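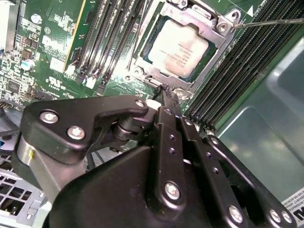
Thu 25 May

Long day in the workshop yesterday, and I'm writing this with my feet up and a pot of tea going cold beside me, so forgive me if it wanders a bit.

Those of you who've been following along since March will know the arm project started on my kitchen counter and outgrew it (my patience with crumbs in the linkage ran out first). It now has a corner at Estside, the shared shop, between Ludmila Murín's lathe and the shelf where everybody leaves their half-dead power supplies. The name Dranivari has stuck, by the way. Matěj Malý came up with it and I've stopped arguing.

The plan for this spring was to get the gripper working inside a server chassis. Blocks and foam cubes were fine for learning on, but a motherboard is a wonderfully awkward place to put your fingers! You've got memory slots on both sides of the processor, the metal frame holding the processor down, little screws at the corners, and a tall add-in board standing up just where you'd like to swing an elbow. My own hands hate it in there. I wanted to see how a pair of long thin fingers would manage.

The fingers are the fourth version, or 4 as it says in silver marker on the box. They're long black links with a column of holes, and they narrow down at the tip so I can get one in between the socket frame and the memory slots. Version 2 was much too stubby, and I spent two whole weekends on it before admitting that. Folke Myklebust lent me his good hex drivers for the rebuild and has asked for them back twice now. They're on the bench, Folke, I promise.

What I'm still fighting with is the approach angle. Come in too upright and the mounting plate wants to meet the memory slots before the tip gets anywhere useful; come in too flat and you run out of room at the chassis wall. I have 57 saved poses in a folder called "maybe" and I really should go through them and throw most of them out, but I get attached.

Janka Hájek thinks I should put a bit of soft sleeve on the fingertips before I go near anything I care about, and she's probably right. I'll try some shrink tubing this weekend, and if that's too slippery I've got a scrap of silicone sheet in a drawer somewhere. Then it's back to the wrist wiring, which I've been putting off for ages.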